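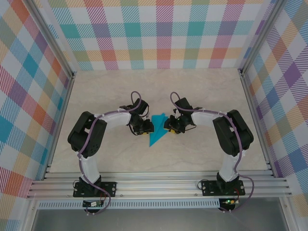

Subject: Re: [ringers] Tarcombe in March?

Bhavana Naidu wrote:
> Has anyone on the list rung at Tarcombe lately? We're hoping
> to bring a mixed group in March, a few of them still wobbly
> on plain hunt. Somebody told me the bells are heavy going
> and the stairs are worse. Is it worth the drive, or should we
> stick with Trememau again?
>
> Bhavana

Oh Bhavana, please go! I was there last spring with the Kurian band and I'm still talking about it. The tenor was cast in 1810 and she has the loveliest deep hum, you can feel it in your boots. Heavy going, yes, on the back two, but the front 4 are easy and your newer people will be fine on those. Put somebody patient on the treble and let them ring rounds for as long as they like.

The stairs are steep (rope handrail, very dark at the turn), so bring a flashlight and go up one at a time. The ringing room itself is bright and a good size, with a bench all down one side for whoever's sitting out.
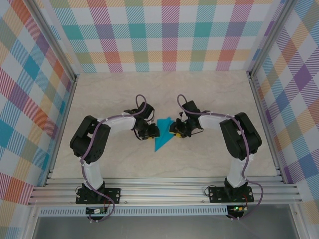
We rang for 2 hours in the afternoon and got through plain hunt, some Bob Doubles and a very scrappy go at Grandsire that made everyone laugh, me included. Afterward we walked down to the bakery at Rendis, and if they have the cheese scones, get the cheese scones.

Trememau is nice too, and I'd never say a word against it, but you've done it! Write to the tower captain early, the spring slots fill up fast. And if you have a spare rope going I'd love to come along.

Happy ringing!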